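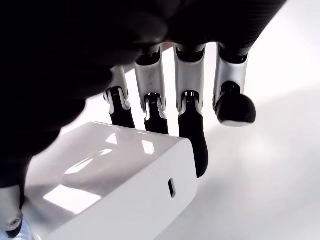
Fekier hand kit, worth it at 1835?

sabbagh58
Had mine three weeks now and I'm dead chuffed with it! Little glossy things like chargers were what I bought it for (my old two-jaw one hated them).

Jider
Bit steep for me. The finger joints look fiddly, all those tiny pins.

sabbagh58
They're fine, had one stiff hinge and Siriporn Panyasiri on their support desk posted me a new one.

indeneo24
Disagree, sorry. Mine went back in September, software was a pain. I'd rather have suction for shiny stuff.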